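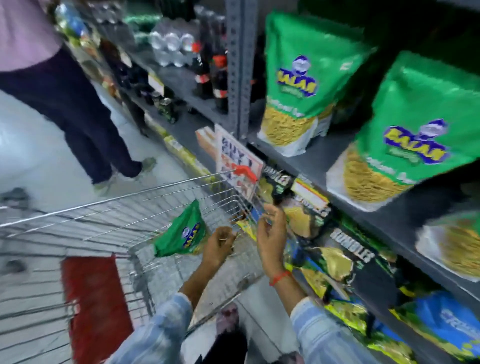
Zines & Small Press Help > Printing and Copying

First zine, 28 pages, how do I keep the page order straight and stop the photos going black on the copier?

Posted by Virgilio Talavera, 10 May 2020

Hi all! I've been reading zines since high school and I'm finally making one. It's called Gundavance and it's all about the hand-painted signs in the part of town where I grew up, with interviews, a lot of photos and a comic my cousin drew. I am so happy with how it's looking on my desk. The problems started when I tried to turn it into a real booklet.

It's half letter size, 28 pages counting the covers, so 7 sheets folded down the middle and stapled. I typed the text, cut it out, and glued everything down on separate half sheets, one page to each. Now I need to pair them up and I keep getting it wrong. My test copy had page 6 facing page 19 and the comic ran backward (my cousin thought it was great, I did not).

Second thing is the photos. They look nice on my originals, which I printed on a home inkjet, but when I ran a few through the self-serve machine at Rallis Copy everything darker than a sidewalk turned into a solid black blob. I tried the lighter setting and then the typing started to fade out.

I want to make 200 copies eventually, so I'd like to get this right before I spend the money. What do you do about page order, and is there a way to prep photos so they hold up? Also, any opinion on staplers? Mine doesn't reach the middle of the page.

Macario Cárdenas

Welcome! Sign painters are such a good subject for a zine, I want one already.

Page order first, and there's a trick that makes it easy forever. The two pages that share one side of a sheet always add up to the total number of pages plus one. You have 28 pages, so every pair adds up to 29. The outside of your first sheet is 28 on the left and 1 on the right. Flip it over and the inside is 2 on the left and 27 on the right. The next sheet is 26 and 3 on the outside, then 4 and 25 inside. Keep going that way until the last sheet, with 16 and 13 on the outside and 14 and 15 on the inside, and 14 and 15 are your center spread. If a pair doesn't add up to 29, stop and look again.

Even numbers always land on the left and odd numbers on the right, so you can check that too as you go.

What I'd really do, before touching the glued pages, is make a dummy. Take scrap paper, fold the whole stack together, and number the pages with a marker as you turn them, front cover to back. Then pull it apart and lay the sheets out on the floor. That's your map! I still make one every time and I keep the old ones in a shoebox, they're kind of fun to look at later.

Mount your pairs on full letter sheets with removable tape or a light touch of glue stick. Don't use a wet glue, it wrinkles and the wrinkles throw gray shadows. Leave at least a quarter inch of blank space on all the outside edges, copiers won't print all the way out there and you'll lose the ends of your words. I leave a bit more in the fold too, because with a booklet this thick the text likes to slide down into the middle. And any cut edges of paper that show up as thin lines on a test copy can be covered with correction fluid on the original. Let it dry all the way before it goes on the glass, please, other people use that machine.

For double-sided, run ONE sheet first and fold it. If the back comes out upside down, change the flip setting from long edge to short edge. This catches everybody at least once. I once ran a whole stack of a music zine with every back side on its head, and I gave them away as a "special edition" at the Ekia zine swap in December. People loved them. I'd still rather have had the paper back.

Now the photos, my favorite part. A copier in text mode wants to make everything pure black or pure white, and your smooth grays from the inkjet confuse it. Three things to try, in this order:

Look for a "text/photo" or "photo" setting on the machine. Plenty of people walk right past it.

Lighten the photos on the computer before printing them, much more than looks right. Pull the shadows up until the picture seems washed out on screen. The copier will put the black back in, believe me.

Turn them into halftones, meaning dots. Most photo programs can do it, and the free ones have it too. Big chunky dots copy beautifully and they look fantastic with sign lettering. Print that new version at full size and don't enlarge or shrink it on the copier afterward, or you can get odd plaid patterns.

Leave the exposure alone for the text and fix the pictures on their own, so you aren't trading one for the other.
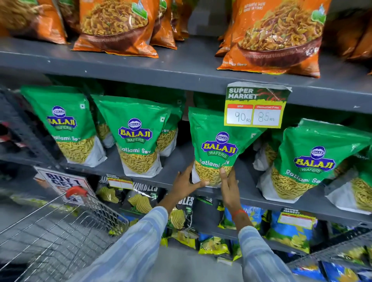 A green snack bag on the middle shelf, orange namkeen bags up top.

Staplers: you want a long-reach one, sometimes sold as a long-arm or booklet stapler. Check the sheet limit on the package against your 7 sheets, plus a heavier cover if you decide to use one. Open the stack flat, cover side up, and put in two staples right on the fold. If you can't get hold of one, a regular stapler that opens all the way works over a piece of thick cardboard. Punch through into the cardboard, lift it off gently, and bend the legs down with the back of a spoon. It's slow for 200 but very satisfying with a record on.

Please post a picture of the cover when it's done!

rusitz

just take it to a shop and let them scan it and do it as booklet, the software puts the pages in order for you. i did mine like that and never learned the math lol

scan at 200 dpi its fine

Virgilio Talavera

Thank you both! I made the dummy last night and it took me ten minutes, after a whole weekend of being confused. Everything adds up to 29 and the comic goes forward. I also tried the chunky dots on a picture of the old bakery sign and I actually yelled, it looks so much better than the plain photo ever did.

rusitz, would 200 dpi be enough for the typed pages? Some of my typing is pretty small.

Macario Cárdenas

Small type is where I'd go higher. 200 can get fuzzy around the letters, and if it's fuzzy in the scan it'll be fuzzier on paper. I scan typed pages and line drawings at 600 in black and white. Your cousin's comic will thank you. And if you've already made halftone dots, scan those pages high as well, or the dots turn to mush.

The booklet setting is handy though, rusitz is right about that. For it to work you need your pages as singles, in plain reading order, so hold off on taping them into pairs if you're going that way. Pick one method and stick to it, doing both scrambles everything all over again.

One more thing I forgot: fold before you trim! The inside pages will stick out a little past the cover once it's folded, that's normal for a fat booklet. You can leave it (I do) or ask the shop to trim the open edge after stapling. If you trim, keep your page numbers well in from that side.

rusitz

ok yeah higher for small text. mine was all big letters

also do like 5 copies before the big batch and let somebody else read one. we found a missing page that way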